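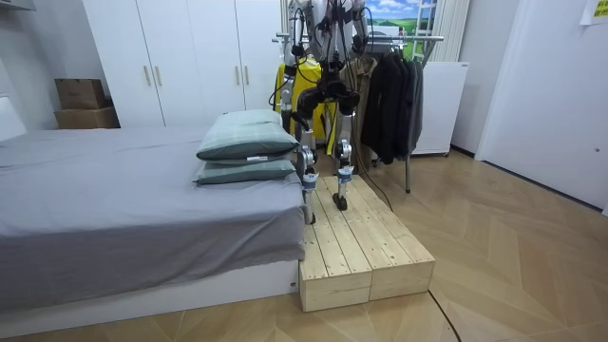 Does the tether need to come off before the knee and ankle checks?

It stays on for everything done at standstill. Pull it only for the hip cover, and only after the bus has been off for six minutes.

Biped cell, bedroom mock-up. 28 December 2020
Entry by D. Ocampo. Present: Samer Nassar, Anas Rawashdeh for the second half.

Carried over from the last entry: left knee drifts under static load, right ankle encoder drops packets, cable dressing at the hips still provisional. Run counter at start of work 1,706.

Platform. Pine slats, unfinished, screwed to the box sections. Went over the screws with the hand driver. Two on the front face took a quarter turn, the rest were tight. One slat rocks on its joist when loaded at the rear end. Shimmed with 3 mm birch and re-tested with the sandbag, no movement. The two boxes are not fastened to each other and should stay that way until Majdi has decided whether the step between them is part of the task. If somebody wants them flush, move the right one. The left one is what the bed position is measured from.

Left knee. Symptom as logged by Samer: commanded hold at standing pose, joint angle creeps over 2 degrees in ten minutes, then corrects in one jump. The jump is audible. Checked in this order:

Motor temperature: normal throughout.
Brake: holds with bus off, no slip with a body-weight load.
Output encoder mount: clamp screw loose. Could be turned with fingers.

Cleaned the clamp, new screw, medium threadlocker, torqued to the value on the Plikis sheet. Left it to cure over lunch. Re-zeroed against the pin. Repeated the hold, creep now below what the log resolves. I would still like a one-hour hold before calling it closed. Right knee clamp checked while the key was out, tight, marked with paint pen on the inside face.

Right ankle. Packet loss shows up only when the foot is turned out. Swapped the encoder lead for the spare, loss unchanged. Swapped back. Wiggled the connector at the shin end with the foot parked at the outer limit and got errors on demand, so the fault is in the shin-side socket. No replacement here. Nizar has ordered from Karaki, delivery not confirmed. Until it arrives, limit ankle yaw in the config (file is ankle_soft_limits, old values commented out beneath the new ones). Don't raise the limits to get one more run out of it.

Hip cables. Too much slack on the thighs. At deep knee bend the loops can reach the fold behind the joint, which is how we lost the sleeve in April. Anas wants a printed guide on the pelvis housing. I would sooner shorten the two power leads and keep the signal bundle as is. Not resolved. For now: no squat below the halfway mark, and somebody looks at the loops before each enable.

Tether. Jacket inspected hand over hand from the robot to the supply. Scuffed in one place, outer layer only, wrapped with self-fusing tape. Routing remains down the robot's right side and behind the platform. The stretch across the parquet is a trip point for whoever has the e-stop. Samer suggests a flat floor cover, Mornbridge used one on their cell and the edge curled. Try gaffer at the ends first.

Feet. Soles wiped with isopropanol. Pine dust builds up on them quickly and the slip threshold was tuned on clean rubber. Add to the start-of-session list. Also vacuum between the slats, the grit there ends up on the soles anyway.

After power-up: self-test passed at the second attempt. First attempt failed on the ankle socket, as expected, foot had been left turned out. Stood on the platform, weight shift left and right, three cycles, no faults. Tronum controller log saved under today's entry number.

Open:
One-hour hold, left knee (Samer)
Shin socket, waiting on Karaki (Nizar)
Decision on hip cable guide vs. shorter leads (Anas, me)
Box step, fixed or variable (Majdi)
Order more medium threadlocker, bottle is nearly out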